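I meant to write this up in February, while it was all still fresh, and then the weeks got away from me the way they do. So forgive me if I've mixed up the order of a few things. The gist is right, and the tired shoulder I still remember very clearly.

For anyone who hasn't been following along, I've been spending my evenings on a project called Lorkent, which is a robot arm learning to handle laundry and other floppy household stuff by copying a person. The person, most nights, is me. The software side comes from Ultilness and I won't pretend to understand all of it. My part is to move the gripper through the job, over and over, while everything gets recorded, and then do it again with the cloth lying some other way.

There are two ways to do the moving. One is to take hold of the arm and guide it by hand, which feels a bit like teaching a very stiff relative to waltz. The other is to sit in a chair with the remote control and steer. I started out guiding by hand because it seemed friendlier, and for hard things like blocks and cups I still like it best. You can feel when the fingers have hold of something! With fabric I couldn't feel much of anything, and I kept leaning over the table and getting my own sleeve in the way, so I switched to the remote and have mostly stayed there.

It took me 3 evenings to stop overshooting. I would come in too fast, the cloth would bunch up ahead of the fingers, and I'd chase it across the wood like a cat with a sock. What finally helped was coming in slowly, pressing down a little into the thickest part, and only then closing. I also learned to pause before lifting. It feels silly to sit there doing nothing for a moment, but the recordings with a pause in them have been much nicer to work with (and so have I, to be fair).

My best evening so far was 93 recordings, with a long break for soup. My worst was 8, and I threw out most of those. The running total in my notebook stands at 3,534, and I'm a little bit proud of that number, even though plenty of them are clumsy. I've decided to keep some of the clumsy ones, the kind where I miss, back off and try again, so long as I do get there in the end. Whether that's wise I'll find out when we train on them.

Dark cloth is still the hardest for me. Folds disappear into each other, and I end up aiming for whatever lighter bit I can find and hoping there's enough underneath to grab. Next I want to try thinner things, maybe the dish towels I bought in Dilthorpe, and I still owe the Trajkovski notes a proper second reading before I change the grip settings again.

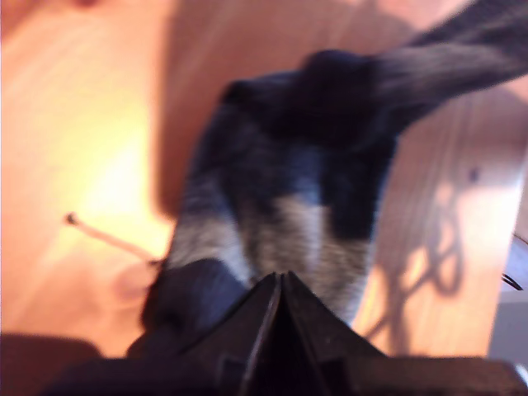
Page last changed: 2018-04-25

Black fingers, dark cloth, and me aiming for the fuzzy grey-white patch, with everything on the move.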